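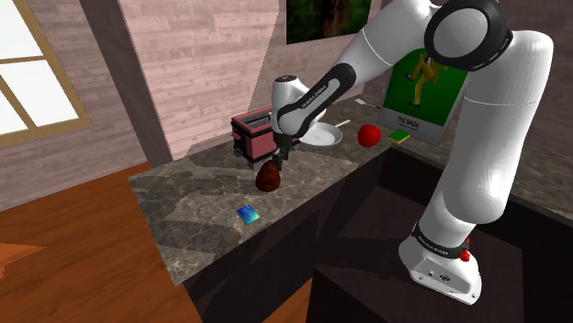

Jamshid Sharifi

December 14, 2018

Well, Mundthorpe has its community kitchen back, and I for one could not be happier! I popped in yesterday evening for the first supper since the flood in March and came home far too full, smelling of onions and grinning like a fool.

If you've not been keeping up, the old kitchen behind the library lost its floor and both its ovens when the river came over. The Thursday-lunch lot moved into the chapel and made do with two camping stoves and a tea urn, and fair play to them, they never missed a week. The new place is on Fiment Lane, in what used to be the Nirier carpet shop (I bought my stair runner there, and it's still going strong). The lease is for 12 years, so they shouldn't have to pack up again any time soon.

The money came mostly from small gifts – 1,002 of them, the council's newsletter says, and a fair few from people who have moved away. I met one chap who'd driven over from the coast for the evening just to see what his tenner had bought. He got goulash, same as the rest of us.

And what a goulash! It was made by the Bíró family, who run the bakery by the bus station, and they'd been at it since breakfast. I was told 134 of us sat down to eat, in two sittings, and there was still enough left for people to take a tub home. I took a tub home. The dumplings didn't survive the walk.

A couple of grumbles, as you'd expect. Parking on Fiment Lane is hopeless after five, and the side door sticks, so go in by the front. I'd also like to see a few more coat hooks before it gets properly cold – mine spent the evening under my chair.

Suppers will be held every fortnight from the new year, starting at 7 o'clock, and you pay what you can. There's a cookery class for beginners planned as well, with soups first and then bread, and I've put my name down for both. You can sign up at the library desk or at the bakery. Bring an apron and something to carry your leftovers in.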